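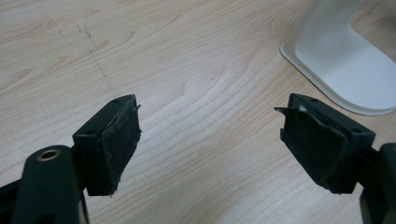
Sostis hardwood mill to add second shift

The Sostis sawmill on the edge of Rampersad will take on 45 more workers and run a second shift from May, its operators told a public meeting on Tuesday.

The mill cuts and dries pale hardwoods for furniture makers and joinery shops. It has worked a single day shift for most of its history, with the kilns left to run overnight under one supervisor. Under the new roster the saw line will start at 6 am and finish at 10 pm, Monday to Friday. There will be no weekend cutting.

Mill manager Palesa Van Wyk said orders for table tops and bench tops had outrun what the day shift could supply.

"We have customers waiting on boards that are sitting in the yard as logs," she said. "The timber is here and the saws are here. We need the hours."

The mill employs 84 people now. Most of the new jobs will be on the saw line, the sorting deck and the finishing shed, where boards are planed, glued into panels and sanded before they leave the site. A smaller number will be in the yard and the maintenance workshop. Applicants without mill experience will be given paid training on the day shift before moving to evenings.

Pay for the evening shift will include a loading, which is still being worked out with the union. A spokesman for the union said talks had been friendly so far and that members mainly wanted to know whether day workers could be moved to evenings against their wishes. Van Wyk told the meeting they would not be, although anyone who wanted to change over could put their name down.

Noise took up much of the question time. Several people who live along Pedusis Road said they could already hear the debarker from their kitchens, and asked what it would be like at nine at night with the windows open. Van Wyk said the debarker and the chipper would both be shut down at 6 pm, with enough logs prepared during the day to keep the saws going through the evening. A wall on the road side of the main shed will be lined before the new shift begins.

One resident asked whether the noise readings would be made public. The mill said it would post them at the front gate and send a copy to anyone who asked.

Truck movements were the other sore point. Log trucks use Pedusis Road to reach the highway and pass the primary school on the way. The mill has agreed to keep them off the road during school drop-off and pick-up, and said no log trucks would arrive after dark. Finished timber will be loaded in the mornings, as it is now.

The council approved the longer hours last month with 2 conditions, covering the evening noise limit and outdoor lighting. Lights in the log yard must be shielded so they do not shine into neighbouring houses. The council can review the approval after the first year.

Brallell, a furniture company that buys panels from the mill, has signed a new supply agreement as part of the change. Neither side would put a dollar value on it. The company makes desks and dining tables and has asked for more of the light-coloured boards with an even grain, which are harder to sort for and take longer to dry without staining.

Drying remains the tightest part of the operation. The existing kilns hold 269 cubic metres when full, and a load of thick boards can sit in them for weeks. Van Wyk said the mill would air-dry more stock under cover before it went into the kilns, which would shorten the time each load spent inside. A new kiln is being considered, but it would need separate approval and is not part of the current plan.

Sawdust and offcuts will continue to go to the kiln boiler, with the surplus sold to local growers as mulch and bedding.

Applications for the new positions are open at the mill office, which is staffed from 8 am to 4 pm on weekdays. Forms can also be picked up at the Rampersad library. Interviews will be held on site, and people coming in for one are asked to wear closed shoes and park at the visitor entrance on Pedusis Road.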